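## Wäschepflege im Haushalt, Teil 3: Sortieren und Zusammenlegen

Getrocknete Wäsche vor dem Falten nach Art trennen, nicht nach Besitzer:

- Oberteile mit kurzem Arm
- dunkle Hosen und Jacken
- helle, weiche Stücke (knittern schnell)
- Kleinteile, zuletzt

Fläche: Tisch oder Bett. Auf dem Bett liegt der Stoff weniger straff, die Kanten werden ungenauer. Für Schrankwäsche reicht das.

**T-Shirt, Grundform**

1. Mit der Vorderseite nach unten auslegen, Falten mit der flachen Hand nach außen streichen.
2. Eine Seite bis zur Mitte einschlagen, Ärmel zurücklegen. Andere Seite ebenso.
3. Vom Saum her zweimal falten – Kragen bleibt oben.

Breite des fertigen Pakets: etwa 30 cm, passend zu den Regalböden im Übungsraum Trumer. Wer zu Hause schmalere Fächer hat, schlägt die Seiten weiter ein.

Häufiger Fehler: Der Haufen mit dunklen Sachen wird als Ganzes zur Seite geschoben und bleibt bis zum Schluss liegen. Besser nach jedem dritten Shirt ein Stück daraus nehmen.

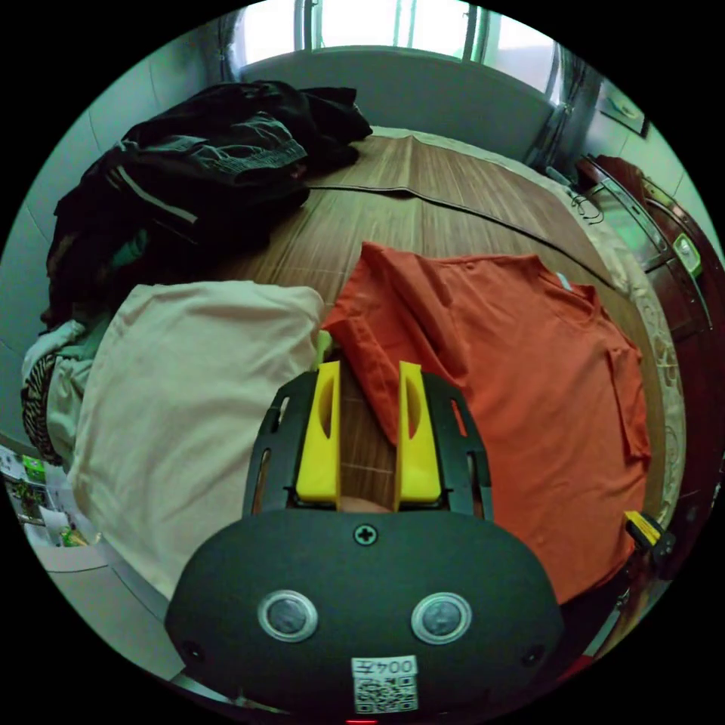
*Zuletzt geändert: Juni, Skript Draltell, Teil 3*

Orangerotes T-Shirt, erst teilweise gefaltet, links daneben das cremefarbene Stück, dahinter die dunkle Wäsche. Das Shirt wird zuerst fertig gelegt, das helle Teil danach glatt gestrichen.

Zur nächsten Stunde bitte zwei eigene Oberteile mitbringen, eines davon mit langem Arm.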